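Robot Software II — Course handout 5
From camera picture to arm command: perception, task state and planning
Prepared by Hernán Rengifo. Exercises by Maribel Huanca.
Version of 21 Feb 2020

Before you read
You need handout 4 (coordinate frames) and your working copy of Grajales, our small planning library. If your copy doesn't pass its own tests, please see Maribel Huanca before the lab and not during it. The simulator stays the same as in January, only the kitchen counter world is new.

5.1 Three programs, one clock

In our lab stack the work is divided between three programs. The perception program receives the overhead picture and gives back a list of objects, each with a class name, a pose and a confidence. The planner receives this list together with the goal, and gives back a path for each arm. The controller follows the path and reports the joint error.

Each of them runs at its own rate. The controller is fast, the perception is slow, and the planner runs only when someone asks it. For this reason every message must carry the time when the picture was taken, and not the time when the message was sent. In last year's projects this was the most common mistake. An object pose which is old by half a second looks completely normal in the log, and the hand goes with full confidence to the wrong place.

5.2 What the planner must know

A list of objects is not yet a state. For the planner we also write relations: which object is on which support, and which hand is free. We keep the relations few. In Grajales they are on(object, support), in(object, container), holding(hand, object) and free(hand). Everything else, for example "near" or "above", is calculated from the poses at the moment when it is needed.

Take the counter world with the two-handed robot. The supports are the placemat, the tray and the bare counter, and the grey box is a container.
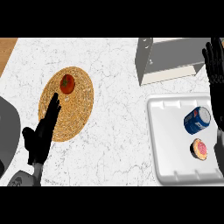 Figure 5.1. Counter world in the simulator, overhead view. Left hand over the placemat near the tomato, right hand beside the tray.

From this view a correct perception output gives on(tomato, placemat), on(can, tray) and on(pastry, tray). Some of you will want to write also in(something, box). Don't do it. Only the lower portion of the box is inside the view, and a planner that reads "unknown" as "empty" will one day put an object on top of another. Grajales has the value unknown for exactly this case. Please use it.

Look also at the can. It lies on its side, so a detector which returns only a centre point is not enough for grasping: the long axis decides how the wrist must turn. For the tomato the centre is nearly sufficient.

5.3 Choosing the hand

The simplest rule is distance: the nearest free hand takes the object. It works for the tomato, where the left hand is the natural choice. The rule becomes weak when both hands must cross the middle of the counter. We therefore add to the cost

— the distance from the hand to the pre-grasp pose,
— the change in wrist angle,
— a penalty if the swept volume of one arm meets the reserved volume of the other.

The third term is expensive to calculate. Ksawery Sowa tested the planner with and without it on 1,541 random starts of the counter world. Without the term, 834 starts ended with at least one arm waiting for the other. His table is in the course folder, and you may use it in your report if you name the source.

5.4 The pre-grasp pose

Never send the hand directly to the object. Send it first to a pose a short distance away, with the fingers already in the shape for the approach, then ask perception for a new picture, then close the last part of the path slowly. Be careful here: the hand itself can hide the object from the overhead camera. If the object disappears from the list while the hand is near it, keep the last pose for a limited time and lower its confidence. Don't delete it.

5.5 Exercises

1. Write the full state of figure 5.1 in Grajales notation. Include the unknown values.

2. The goal is on(tomato, tray). Write the sequence of actions for the left hand alone. At which step should the planner ask for a new picture?

3. Change the penalty in section 5.3 to zero and run the given seeds. Explain one run where the result became worse, and one where it did not change.

4. (harder) The perception message arrives late by a variable amount. Propose a test that finds this from the log only. Nayeli Sotelo's notes on time stamps, in the same folder, will help.

Hand in exercises 1 to 3 as one text file with your code. Exercise 4 can be done in pairs. The lab machines are free in the evening until the end of February, but please log out when you leave, as the simulator licence stays occupied otherwise.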